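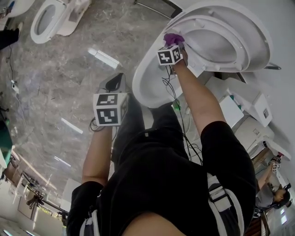 # Notebook, toilet task – June 5, 2023

Present: me, Kerttu Harju, Tormod Sjöberg. Noboru Honda came after lunch. Place: the showroom at Retodgate, same as last time.

Task for this block is wiping the inner rim with lid and seat up. One person, one toilet, cube on each wrist, harness over the t-shirt. The second person works at another toilet on the other side, so that we get two sets of recordings in the same hour.

What we got:

- 19 recordings started in the morning, 7 of them thrown away. So 12 to keep.
- Most of the thrown ones have the same fault. When the wiping hand goes under the seat, the cube turns to the porcelain and the tracker loses it. It finds it again when the hand comes out, but the piece in the middle is a guess and I don't want to train on a guess.
- Kerttu tried to keep the elbow higher. It is better for the tracker and worse for the shoulder. She could do it for a few minutes, then she went back to the normal way without noticing.

Cables. I wrote it already in November and I write it again. The loops between wrist and harness are too long. They hang in front of the shirt and come near the bowl when you bend. Tormod wants to run them along the forearm with soft tape and leave one small loop at the elbow. I agree, but please test it first with the arm fully stretched – the last time we made it too short the plug came out of its socket in the middle of a session.

Floor. The tiles are shiny and the ceiling lights make long white reflections in them. I was afraid that the tracker would take a reflection for a marker. I looked through the log and there is no false marker from the floor, so I can stop worrying about this. The white veins in the tiles are no problem either.

Purple against white is a good choice for the segmentation. The mask for the hand was clean in every recording I opened. Let us keep this colour and not change it halfway through the term.

Noboru asked why we don't do the outside of the bowl first, as it is easier. My answer was that the judges at Estance give points for the rim and almost nothing for the outside. He is not fully convinced. He thinks that a team which cannot wipe a flat side should not begin with a curved one. I have some sympathy for this and we will put it on the list for the next meeting.

First replay on the arm: I used the best recording, slowed down to half speed. The path was followed to the end but the pressure was too small on the far side of our practice bowl. My grader script gave 93 for the path and did not give anything for contact, because contact is not in the script yet. So the number looks nicer than it is.

To do:

1. Tormod: tape for the cables, both arms.
2. Kerttu: try the cube turned a quarter on the wrist and see if one more face stays visible under the seat.
3. Me: put contact into the grader. Ask Lempi Pesonen if we may borrow the thin force sensor again.
4. Somebody must write to Berkay Yalçınkaya about the next visit to the showroom. He needs to know the hours before he can give us the key.

Added in the evening: Kerttu sent me two test clips with the turned cube. In the first one it is never lost. In the second one it is lost for a short moment at the hinge side. I think we should move to the turned cube for everything, but then the old recordings and the new ones need different offsets, and I must mark this clearly in the folder names.

19 comments
7 shares

We use cookies to remember your login and your settings. Accept | Manage

Get new notebook entries by email. Subscribe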